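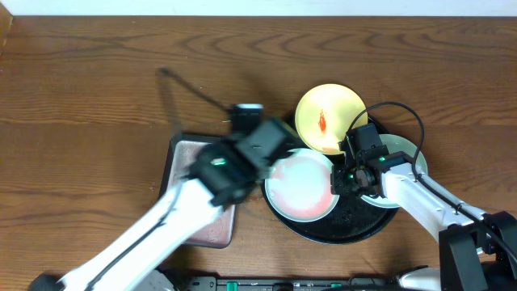

How to Build a $1000 Emergency Fund on a Small Paycheck

A first emergency fund of $1000 covers most of the surprises that end up on a credit card, such as a car repair, a vet bill or a short gap between jobs. The steps below assume you get paid every two weeks and have nothing put aside yet.

Step 1. Open a separate account

Keep the money away from the account your debit card is tied to. A basic savings account with no monthly fee is fine. Read the fee schedule before you sign up, and check whether there is a minimum balance. Skip the linked card if one is offered.

Step 2. List what you spent last month

Print or download one full statement. Mark every charge as a bill, food, gas or other. Don't try to fix anything yet. The "other" pile is usually bigger than people expect – most of it is small charges that repeat.

Step 3. Cancel or pause

Go through the repeating charges and cancel the ones you didn't use last month. If you are not sure about one, pause it until September and see if you miss it.

Step 4. Set the transfer

Add up what you freed in step 3 and set an automatic transfer for the morning after payday. With $60 from each paycheck you will reach the goal in 17 paychecks, or a little under eight months. If that is too much, start with $5 and raise it later. The transfer should be small enough that you never have to cancel it.

Step 5. Send extra money straight over

Tax refunds, birthday checks, cash from things you sold. Move it the same day. Cash kept at home in a drawer or envelope tends to get spent, and it earns nothing.

Step 6. Decide what counts

Write down three or four things the fund is for and keep the list with your account papers. Holiday gifts and yearly insurance bills don't belong on it – you know those are coming, so save for them separately.

If you have to use it

Take out only what you need and leave the transfer running. Once the balance is back at the full amount, you can send the same transfer toward debt or a larger fund.

Last updated 18/03/2019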